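The Snack Drawer Should Go

For most of my adult life I kept snacks in a drawer. It was the second one down, to the left of the stove, and everything small and wrapped went into it. Chocolate bars, crackers, chips in single-serve bags, the odd pack of gum. When we moved to Prindesville the new kitchen had a deeper drawer, and I thought that was an improvement. It held more, and I could see less of it.

I have come around to the view that snacks should be kept in an open basket, on a shelf or a counter, where anybody walking by can see them. I want to make the case for that, and also for the small chore that comes with it, which is taking everything out and laying it on the table before any of it goes in.

The usual argument against the basket is that food you can see is food you eat. I believed this for years. My mother believed it too, and kept cookies on top of the refrigerator behind a roasting pan. All of us knew where the cookies were. What the pan did was make it hard to tell how many were left, so she bought more than we needed, and we ate them standing on a chair.

A drawer works the same way. You buy a bag of something, drop it in, and it slides to the back. Two weeks later you are in the store and can't recall if there is any left at home, so you buy another. The old one gets crushed under the new one. When I emptied my drawer last October there were things in it that had been chips and were now crumbs in a sealed bag, and a chocolate bar that had turned pale at the corners. I threw away more than I kept. None of it had saved me from eating anything, either. I had been eating the front row the whole time and buying more of it.

So now the drawer holds dish towels and the snacks get a basket.
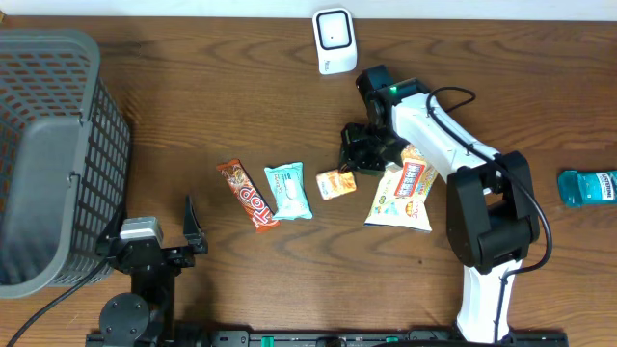
Basket to the left, snacks in a row, "top" bar first.

The basket I'm in favor of is a plain one. It should be plastic and have holes in the sides. Woven baskets look nice in a catalog, but crumbs get down between the strands and stay there, and the ends catch on the bags. With a plastic one you take it to the sink, run water through it, and set it upside down on a towel. The holes in the sides let you see when it is getting low without picking it up. Gray is a good color for it. A gray basket doesn't compete with the wrappers, and snack wrappers are loud enough already.

It should not have a lid. People like lids, and I understand why, but a lid turns a basket back into a drawer. The same goes for those divided trays with adjustable walls. I bought one, an Urkska organizer, for $60, and I am still a little sore about it. It had 8 compartments, and every one of them was the wrong size for something. A chocolate bar is long and thin, a bag of chips is fat and full of air, and those little square packs are neither. I spent more time moving the walls than I ever spent putting away snacks. It's in the garage now and holds picture hooks and fuses, and it does that very well.

The size of the basket matters more than what it's made of. It should be big enough for what your household eats in a week or so and no bigger. When it is full you stop buying. That is the only rule in our house on the subject, and it has held up better than any rule we had about sugar.

Now for the table. I lay everything out before I fill the basket, and I think other people should do this too, even though it looks like a waste of time. When you unload a grocery bag straight into a container, you never really look at what you bought. You were tired when you picked it and you are tired when you put it away. With the packages spread out on a bare table you see them all at once, and some things become clear that weren't clear at the store.

One is that wrappers lie about size. A snack bag takes up a great deal of room and has very little in it. A chocolate bar beside it looks like the smaller purchase and usually weighs more. I don't think there is a scandal here, as the air in the bag keeps the contents from breaking, but it does change how I shop. If I am trying to have something on hand for a long afternoon, I would do better with the small, heavy things.
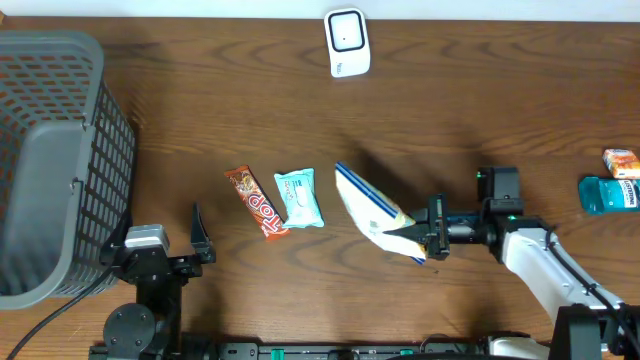
A white bag with blue stripes held at an angle over the table, near the chocolate bar and a mint-colored pack.

Another is color. I hadn't noticed how much I was shopping by color until I had my purchases in a row on brown wood. Brown and orange mean chocolate. Pale blue and mint mean something lighter, or something that would like you to think so. Red means crunchy or sweet and sometimes both. The companies know this and I suppose I knew it as well, but I had never laid it out where I could look at it. I had a habit of picking two red things and one pale thing and feeling I had been sensible.

My neighbor Baldur Hjaltadóttir disagrees with me about nearly all of this. We have talked it over at some length, mostly in the driveway. The view from next door is that snacks aren't important enough to be laid out on a table, and that a grown person ought to be able to put away groceries without a ceremony. In that house the snacks stay in the grocery bag, the bag hangs from a hook on the pantry door, and when the bag is empty somebody goes to the store.

I'll admit this is a fair system. It has most of what I like about the basket. The container is one size, it's open at the top, and it empties before it gets filled again. Where it fails is that you have to dig. The heavy things go to the bottom of a hanging bag and the light ones ride on top, so the chocolate gets forgotten and the chips get eaten first, every time. Also the bag rips. But I would sooner see a bag on a hook than a drawer.

The stronger objection comes from people with small children, and I don't want to wave it away. A basket at counter height is an invitation. My sister in Onaston has two boys, and when I told her my idea she laughed at me. Her point was that her kids don't need more information about where the snacks are. All the same, she tried it over one school break, with the basket on the kitchen table and the boys told that it would be filled once a week. They ate nearly everything in the first two days. Then they complained for the rest of the week, and the week after that they went slower.

I wouldn't build a theory of child rearing on two boys and one school break. She kept the basket, though. She says the arguing has dropped off because they can all look at the same thing. With a cabinet, a kid has to ask what there is, and then the parent has to answer, and the answer becomes a negotiation. 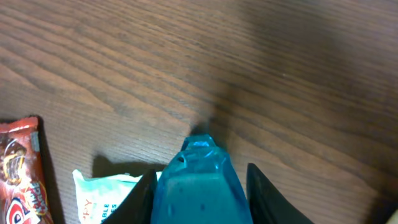
There is a right order for putting things in, by the way, and I hold to it. Bars and anything stiff go along the walls of the basket, on end if they will stand. Flat packs go in front of those. The puffed bags go in last and on top, where nothing presses on them. If you do it the other way, with the bags on the bottom as a kind of cushion, they will split at the seam sooner or later, and you'll find out by the smell of onion powder on everything else.

Crinkly packs with a sealed edge at the top should go in with that edge up. It gives you something to take hold of. I pull by the seam and the whole package comes out without dragging its neighbors along. This sounds fussy, and it takes no longer than doing it wrong.

I also don't think snacks should be poured out into jars. There was a stretch when every kitchen I visited had glass jars of pretzels and wrapped candies in a line, and the people who lived there were pleased with them. The jars look fine. But the wrapper tells you what's in the food and when it goes bad, and it keeps out the air. Once you have thrown it away, all you have is a jar of old pretzels. I like wrappers. They are ugly and useful, and a basket full of them tells you the truth about what you eat.

I did put some numbers on this once, because my husband asked me to. We shop at Petchrat, and I went back through a year of receipts from before the basket and added up everything that would have gone in the drawer. It came to about $320. I haven't done it again for the year since, so I can't say what we saved, and I'm wary of people who claim to know that kind of thing. I can say that I no longer throw out bags of crumbs. We go through what we buy.
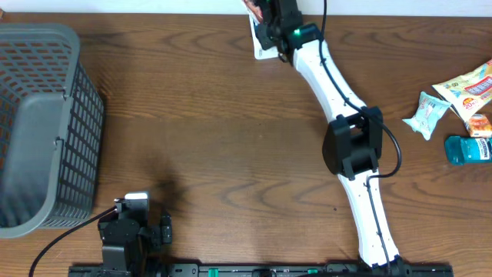
Gray basket, handle folded down; the small packages are at the other side of the table, with the "20%" bag at the top right.

About those discount badges. A bright badge with a percent sign on it is what used to fill my drawer. I would see the number and take the bag without asking what the number meant, or whether I wanted the bag. I still pick them up. The difference is that the badge has to get past the table when I come home, and if the basket is already full the bag goes in my work tote and I leave it in the break room. The people I work with have started to notice which weeks there was a promotion on, and one of them has asked if I could look for the sour cream kind.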